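# The Apartment With No Stove

Third floor, back of the building, the Jolero. Four other units on the landing. The one I'm standing in has a sink, a half-size fridge, a window over the parking lot and a length of counter you could cover with a bath towel. No stove. No gas line, no hood, no blank space where a stove used to be. It was built this way, on purpose, and it rents in a week.

Warach has been putting these up as fast as the permits come through. The town needs 4,000 new units, that's the number the planning office keeps repeating, and the cheapest way to get a unit is to make it small, and the first thing that goes when you make it small is the range. Then the cabinets. Then the table, since where would you put it.

So what do people eat?

I spent most of October asking. Knocked on doors, stood in hallways, got fed more often than I deserved. I'd gone in with a story already half written in my head, takeout bags and instant noodles, and there was some of that. There was a man with a drawer of soy sauce packets sorted by restaurant. But mostly people were cooking. Small, odd, clever, sometimes terrible cooking, every night.

## Dinner off one outlet

The first thing you learn is the outlets. In the Jolero the kitchen side is one circuit. Kettle and microwave together, fine. Kettle and microwave and hot plate, you're in the dark, and so is the bathroom. Everybody on the landing knows this and everybody learned it the same way.

So meals go in order. Rice first, always, becuase rice will wait. Lid on, towel over the lid. Then the pan thing, whatever the pan thing is. Then tea. A nurse on the second floor does eggs before her shower and toast after, and she says by now it's just how mornings go, she'd do it that way in a mansion.

One couple runs an extension cord from the bedroom. The lease says not to. I'm not going to say which floor.

The cooking itself has a shape to it. Lots of things in one pot. Lots of things that are good lukewarm. Beans with a hard fistful of herbs. Noodles with egg stirred through. Cabbage, endless cabbage, sliced thin and cooked down until it's sweet, over rice, with chili oil. Somebody made me a lentil dish with fried onions in it and I've made it at home three times since. Home has a full range, six feet of counter. Mine wasn't as good.

Baking is where people get wistful. Same answer over and over when I asked what they missed. Not roasts. Cookies. A birthday cake. Having the place smell like something.

## Shopping for tonight, not for Sunday

Half-size fridge, no pantry. You can't stock up. You buy what you're going to eat, and tomorrow you go back.

Kanaujia saw it before the town did. It's the grocery on the corner of the lot, used to be a paint store, opened with regular aisles and regular sizes and nearly went under. Then they started breaking things down. Half heads of cabbage. Rice by the scoop. Eggs in 3s. A bunch of cilantro cut into two smaller bunches with a rubber band round each one. The woman at the register told me they sell more single carrots than bags of carrots now, and that the wholesaler thought it was a mistake on the order sheet.

It costs more per pound. Of course it does. It costs less than throwing out a bag of slimy spinach every Thursday, people told me, and I belive them, I have thrown out that spinach.

What you see at six in the evening is a line out the door, everyone holding one small bag. Whole building practically. Somebody asks what you're making and you tell them. I came to the line three nights running just for that part. Best reporting of the whole piece and I didn't have my notebook out.

## The shared kitchen that isn't shared

The developers did think about it. Every one of these buildings has a common kitchen on the ground floor, it's in the brochure. The Jolero's has two ovens, an island, pendant lights, stools. Telix, the management outfit, takes bookings through an app. $20 for a slot. Four hours, cleaning included, no candles.

In a month I saw it used twice. Once for a baby shower. Once for a building meeting about, I swear, the kitchen.

Why? I asked everybody. The fee, some said. The app, a lot said. But the one I kept hearing, in different words, was the stairs. You forget the salt and it's two flights up. You cook your dinner in front of whoever's collecting a package. You carry the hot pan home past the mailboxes with your elbows out. Cooking in a room you've booked feels like catering. Cooking in socks is a different thing.

Telix sent a short statement saying it "continues to review amenity pricing." Fine. The stools are nice.

## What the landing does

The thing that works is the thing nobody planned. Doors open around suppertime. The landing on three is really one kitchen in five pieces. One unit has the rice cooker, a big one, and does rice for whoever sends a bowl over. One has the good knife. One has a slow cooker that I'm told has not been switched off since the weather turned (it had, I checked, but not for long). Bowls go back and forth. They don't always go back to the right place. There's a blue one with a chip that has been through every unit on the floor and I never got a straight answer on who owns it.

No schedule, no group chat. I asked about a group chat and got a look.

It isn't paradise. Somebody always cooks fish. Somebody takes rice and never sends a bowl. One tenant moved out in part over garlic, and I heard that story from both sides and they don't match on anything but the garlic. And plenty of landings in the same building have nothing like this, doors shut, everyone eating cereal over the sink. On four the hall is silent. Same rent, same floor plan.

I don't know what makes the difference. Who moved in first, maybe. On three the earliest tenant left her door propped open one hot evening and had a pot of something going, and that was it.

## Buying the one thing

With a counter that size you get one real appliance. Two if you're willing to lose the place where you chop. So the choice gets serious. People had opinions. I got stopped on the stairs by someone who'd heard I was asking and wanted it on record that air fryers are loud.

Rice cooker people are calm. Hot plate people are the best cooks and have the worst walls. Microwave people are defensive, they'll tell you about a steamed fish before you've said a word. And countertop toaster ovens come up the minute anyone starts on about cookies, a proper tray of them, even a small one.

Measure before you buy, is what they all said. Measure the counter, then measure it again with the door of the thing hanging open. Leave room behind and on top for the heat. Check what's plugged in on the same circuit. And think about where the tray goes when it comes out, which is the bit that catches everyone, as there's usually no second surface. I saw a hot tray resting on a closed toilet lid. Cookies were excellent.
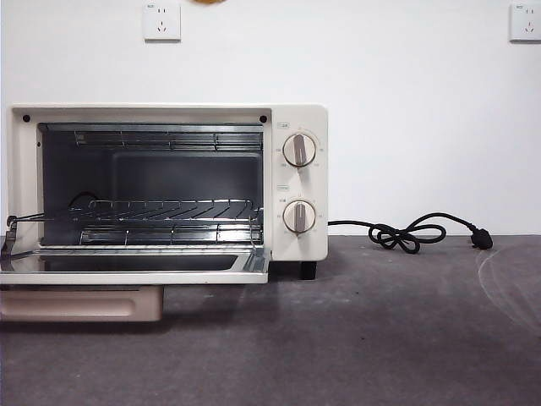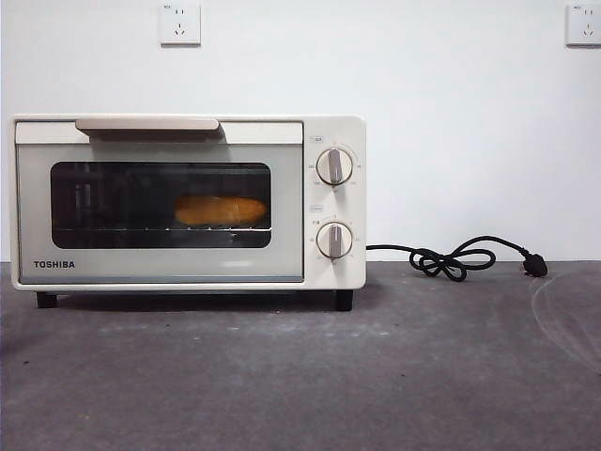 Can you cook decent meals every night in an apartment with no stove?

Most people I met in the Jolero were doing it, with one pot, one appliance, and a trip to the store almost every day. Expect the first month to be rough. Start with rice, eggs, beans and cabbage, learn which outlets share a circuit, and see if anyone on your landing already has a rice cooker before you buy one.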